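Speaker notes: Keeping a small hardware store's stockroom in order
Clurnent trade evening, Stonau
Speaker: Canan Bayram

Slide 1. Title

Thank Tülin Yazıcı for setting up the evening. Say who I am: I run the back room at Wuvwood, a hardware store with a paint counter and a key cutter. Before that I worked the floor at Şimşekoğlu, where the stockroom was twice the size and in worse shape.

Mention that handouts are at the door. Questions at the end, but stop me if a word isn't clear.

Slide 2. Where we started

Our stockroom is 600 square feet. When I took it over, goods went wherever there was a gap on the day they came in. Hinges were in three places. The staff who had been there longest could find things, and the new ones came back to the counter and told the customer we were out.

Tell the story of the brass hooks. Customer wanted a full box, we said no, we ordered more, and then found the old boxes behind the garden hose in September. Don't spend long on it. People in this room have all had their own version.

Slide 3. Addresses

Every shelf gets an address. Ours is aisle letter, bay number, shelf number, counting up from the floor. B-4-2 is aisle B, bay 4, second shelf.

Points to make:
Count from the floor up. If you add a shelf later it goes on top and the old numbers stay good.
Put the label on the shelf edge, on the left. Pick a side and stick with it.
Leave out product names on the labels. Products move. The address stays put.
Write the address on the order sheet next to the item, so whoever unpacks the delivery knows where to go.

Pause here. Somebody usually asks about pegboard. Answer: treat the whole board as one shelf unless it is longer than a bay.

Slide 4. What goes where

Fast sellers go between knee and shoulder. For us that means screws, picture wire, tape, sandpaper and light bulbs. Heavy things go low. Paint is on the bottom two shelves except for the sample pots.

Light and slow things go up top. Lampshades, weatherstrip, the odd sizes of furnace filter. You need the step stool for those and that is fine a few times a week.

Keep a shelf near the door for returns and goods on hold. Ours was a mess until we put a date on every item. After 2 weeks on hold it goes back to stock and we call the customer.

Slide 5. Small parts

This is the part I get the most mail about. We carry 800 different small parts if you include the metric bolts. They used to be in the cartons they came in, with the flaps torn off.

We moved them to bins with open fronts. One size of bin for everything, even where it wastes space, so that any bin fits any slot. Glue or tape one of the part on the front of the bin. It is faster to match by eye than to read a thread size, and it helps when the person looking is sixteen and on their first summer job.

Refill from the back. Old stock to the front. Matters less for bolts than for caulk and glue, but if you do it everywhere you don't have to think about it.

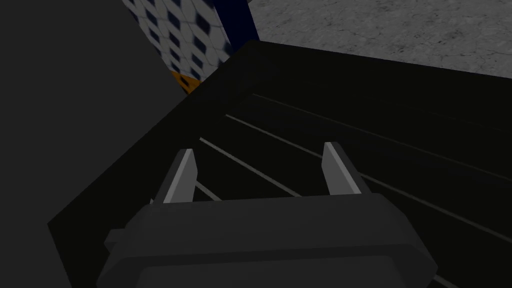 Slide 6. Counting

We used to close for a day in January and count everything. It was a bad day and the numbers were poor by the afternoon because everyone was tired.

Now we count one bay each morning before opening. The person who opens does it, with the sheet on the clipboard by the light switch. If the count is off by a little, fix the number and move on. If it is off by a lot, leave a note for me and I look at the receipts.

Say that we skip the week before Memorial Day and don't feel bad about it.

Slide 7. Getting the staff to stick with it

The first month people put things back in the old spots out of habit. I moved them and said where they were. I did not put up a sign.

New hires spend their first morning putting away a delivery using only the addresses. If they get stuck, the label is wrong or missing, and I fix the label.

Slide 8. Costs

Labels and bins were the main expense. Shelving we already had. Skip the price table if we are running late, it is in the handout.

Questions

Likely ones: barcode scanners (we don't use them yet), lumber (kept in the yard, separate system), how long the changeover took (evenings, one aisle at a time, store stayed open).

Remind people to sign the sheet if they want the blank count form sent to them. Chairs go back against the wall.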